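Home | Posts | Tags | Feed | About

Gripper setpoints and the mug problem 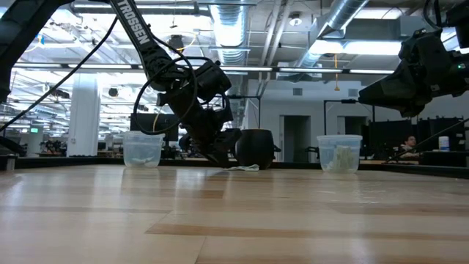
Left arm at the mug, cloth underneath, the two clear containers to either side.

I spent most of December on one function in our control stack, the one that decides when a grasp is closed. It used to compare measured finger position against commanded position and return true when the error dropped below a threshold. With a rigid object between the fingers the error never drops, so the call ran to its timeout and the planner logged a failed grasp while the gripper was still squeezing.

The obvious patch is to watch motor current. Ours is noisy during the first part of a close, and the old filter added enough lag that a light object could get pushed before we noticed contact. I now check two conditions: finger velocity near zero, and position error above a floor. Both have to hold for four consecutive control ticks. The timeout stays at 400 ms as a fallback, and hitting it now returns its own status code.

Ylva Hägglund asked why I didn't do this in the planner. The planner sees state at a much lower rate and has no business knowing about ticks. It gets an enum with closed-empty, closed-on-object and timed-out, and picks the next step from that.

Perception needed a smaller change. The segmentation model kept merging dark fingers with a dark mug, which moved the estimated centroid toward the gripper. We now freeze the object pose when the fingers come within 2 cm of it and reuse that pose until release. Folke Wikström wrote the freeze logic and nine unit tests for it. Two of them fail if the clock source changes mid-run, so don't change the clock source.

Still open: the frozen pose is wrong if the mug slides during approach. I have a branch in Drerow that re-estimates from joint angles after contact, but it doesn't handle the handle side yet.

This site uses cookies to remember your preferences. Accept | Settings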